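Roller blind

A roller blind is a window covering made from one flat piece of cloth wound round a tube. Pulling a chain, cord or spring turns the tube and the cloth goes up or down. Common in homes, offices, schools, workshops. Cheap, flat, quick to fit. Sometimes called a roller shade, mainly outside Britain.

Parts

Tube, usually aluminium, sometimes steel, card in the cheapest kits. Two brackets, one each end. A side control with a looped chain, or a spring inside the tube. The cloth itself, stiffened so the edges don't fray when cut. A bottom bar, slid into a hem, which keeps the cloth hanging straight. Wider blinds need a thicker tube or the middle sags and the cloth creases in a V shape.

The cloth may roll off the back of the tube (standard roll, cloth close to the glass) or off the front (reverse roll, cloth clears handles and sills). Reverse roll hides the tube but lets in more light at the sides.

Types of cloth

Dimout cloth cuts glare and gives privacy but still glows in full sun. Blackout cloth has a coated back and stops nearly all light through the cloth itself, not round it. Screen cloth is an open weave, used in offices, where people want to see out in the day. At night with lights on it works the other way and people outside can see in.

Pale colours are usual for workrooms. They throw heat back and keep the room bright with the blind down. Dark screen cloth gives a clearer view out but gets hot.

Several blinds on one window

A wide window is often split between two or more blinds. Lighter to lift, and one can be up while its neighbour is down. They need not be the same width. Often the join is set to line up with a bar of the window frame, so an off-centre bar gives one wide blind and one narrow.

Drawback is the light gap. The cloth is always narrower than the tube and its fittings, so a strip of daylight shows at each side, and where two blinds meet the strips add up. Linking brackets make the middle gap smaller by sharing one support between both tubes. Side channels close the outer gaps, though they cost more and collect dust.

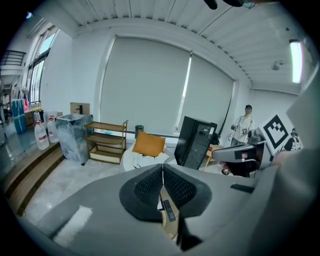 Why does a roller blind start to roll up crooked?

Usually the tube isn't level, so the cloth creeps towards one end each time it winds. Check the brackets first, then unroll the blind fully and stick a short bit of tape on the tube at the side the cloth is drifting away from.

Measuring

Two ways. Inside the recess: measure the width at top, middle and bottom, take the smallest. Outside the recess: measure the opening and add an overlap on each side. Makers ask whether the size given is a recess size or an exact size, and getting this wrong is the commonest cause of returned blinds. A recess size of 1,255 mm, for instance, will come back as a blind slightly narrower than that, with the cloth narrower agian. For a pair, each blind is measured on its own, plus the overall width as a check.

Things that get in the way: handles, tiles, pipes, cables fixed to the wall beside the window. Worth moving a cable before drilling, not after.

Rooms with more than one bank of windows

Tall side windows and a large end window in the same room give light from two directions. Commonly only the window causing glare gets covered and the rest are left bare. Where windows are tall, chains have to be longer, and shelves or boxes stored below should leave space to reach them.

Cleaning

Vacuum with a soft brush, blind fully down. Damp cloth for marks on coated types, no soaking. Let it dry before rolling up or mildew sets in. Cloth can be taken off some tubes but few makers advise washing it.

Safety

Looped chains and cords are a strangling risk to small children. Chains are held tight to the wall by a fixed clip, or made with a link that breaks open under load. Spring and motor blinds have no loop at all. Cots and beds should be kept well clear.

Makers and ranges

The Skandbridge works made spring blinds and later chain blinds under the Sturnesia name. Its plain office range, Skurkine, came in 6 colours, all pale, and in widths from 700 mm up. The pattern book, put together by Hanneke Wuyts, lists 298 cloths, many of them never sold in any number. Pryor brackets, made for the same tubes, have a deeper hook and do not swap with the later kind.

See also: Roman blind, Venetian blind, curtain track, window film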